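Foro Vida en Tellico > Casa y cocina > ¿Los platos se aclaran o no se aclaran?

squintela
Mensajes: 246
Abro hilo porque en mi casa llevamos una semana sin hablarnos por esto. Mi suegra friega con el fregadero lleno de espuma y pasa los platos directamente al escurridor. Sin aclarar. Dice que la espuma escurre sola. Yo digo que la sopa me sabe a limón, y no lleva limón. ¿Estoy loco?

grethe_n
Loco no, pero un poco delicado sí. En casa de mis padres se hizo así toda la vida y llegamos todos a adultos con el estómago en su sitio. Si pones cuatro gotas de jabón y no media botella, no queda sabor ninguno.

Siamak_G
Perdona, Grethe, pero eso es secar jabón con un trapo y llamarlo limpieza. Se aclara con agua caliente y punto. Lo demás es folclore.

grethe_n
Folclore es dejar el grifo abierto veinte minutos para tres tazas. Luego llega el recibo y lloramos todos.

Siamak_G
Existe un invento llamado barreño. Lo llenas de agua limpia, sumerges, sacas. Gasta una miseria.

bent.g
Yo viví dos años en Stutville con un compañero que ni aclaraba ni fregaba, así que este debate me parece de gente con mucha suerte.

squintela
Bent, gracias por el consuelo. Lo del barreño se lo propuse a mi suegra y me contestó que ella no ha venido a esta casa a lavar los platos dos veces.

eirlys_m
Tiene un argumento. Copio lo que puse en mi blog, que ya discutí esto con media familia:

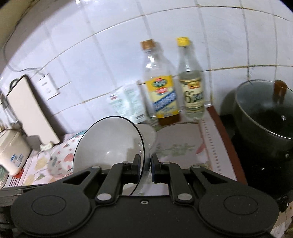
Rorbridge, 1 de junio de 2019

Un cuenco blanco con un filo oscuro en el borde es el peor chivato que existe. En la loza de flores de mi abuela no se veía nada, y por eso mi abuela dormía tan tranquila. En la blanca, cada gota de jabón seco deja un cerco mate que se nota en cuanto pones el cuenco de lado y le da la luz. Hice la prueba con dos tandas: la aclarada salió bien y la otra parecía el parabrisas de un taxi. Ahora aclaro. De mala gana, pero aclaro.

Siamak_G
Caso cerrado.

grethe_n
De cerrado nada. Eso demuestra que Eirlys echa demasiado jabón.

eirlys_m
Echo el que dice el bote, Grethe.

grethe_n
El bote lo escribe el que vende el jabón.

bent.g
Ahí te ha pillado.

squintela
Actualizo: hemos llegado a un acuerdo. Ella friega a su manera y yo aclaro cuando se va a ver la tele. Hoy me ha visto. Ceno fuera.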